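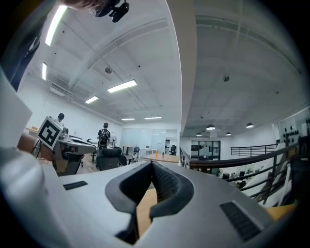
Figure 4. Small camera unit with mounting bracket.

Section 3. Connecting cameras to the Todidari recorder

Last updated: 13 February 2024

This section covers adding cameras to a recorder that has already been installed, powered on and given an administrator password. If the front status light is still flashing amber, return to Section 2. For wall and ceiling mounting of cameras, see the sheet packed with each camera.

3.1 Before you start

You will need:
- the administrator password
- the serial number of each camera
- one network cable per wired camera
- a computer or phone with the Gernix app installed, connected to the same network as the recorder

The recorder accepts wired and wireless cameras in any mix. Wired cameras may be connected to the rear ports directly or through a powered switch. Wireless cameras must be joined to the 2.4 GHz band during setup. They can be moved to the 5 GHz band afterward under Network > Advanced.

NOTE: Record each serial number before the camera is mounted. The label is often hidden by the bracket.

3.2 Adding a wired camera

1. Sign in to the Gernix app as administrator.
2. Open Devices and select Add.
3. Connect the network cable to the camera, then to a free rear port on the recorder.
4. Wait for the port light to turn solid green. First-time detection can take nearly 4 minutes.
5. Select the camera from the list and compare the serial number shown with the one you recorded.
6. Enter a name of up to 25 characters. Letters, numbers, spaces and hyphens are accepted.
7. Select Save. The camera restarts once.

If the port light stays off, try a second cable before changing any settings. A port light that alternates green and amber indicates a power fault. Unplug the cable and see Section 7.

CAUTION: Do not connect a rear port to a wall outlet that leads to another powered switch. Damage caused this way is not covered by the warranty.

3.3 Adding a wireless camera

1. Power the camera and place it in the same room as the recorder.
2. In the app, open Devices, select Add, then select Wireless.
3. Press and hold the camera's pairing button until its light flashes blue.
4. Choose your network and type the network password. The password is case sensitive.
5. When the app shows Paired, name the camera and select Save.
6. Move the camera to its final location and check the signal reading under Devices > Status.

A reading of Fair or better is sufficient for continuous recording. With a reading of Weak, set the camera to record on motion only, or add a Skirer range extender between the camera and the recorder.

3.4 Setting the recording schedule

Each new camera is set to continuous recording by default. To change this:

1. Open Devices, select the camera, then select Schedule.
2. Clear the default block.
3. Drag across the hours you want to record. Blocks snap to the half hour.
4. Choose Continuous, Motion or Off for each block.
5. Select Apply. To use the same schedule on other cameras, select Copy To.

The recorder does not adjust existing schedules for a time zone change. Check all blocks after changing the zone in System > Clock.

3.5 Storage

When the drive is full, the oldest footage is overwritten. Locked clips are kept until they are unlocked by an administrator. If locked clips fill the drive, recording stops and message 19 appears in the app.

To free space, export the clips to a USB drive and unlock them. Wait until the export bar has cleared before removing the drive. Sirko replacement drives must be formatted in the recorder before first use (Section 6). Formatting erases all footage, including locked clips.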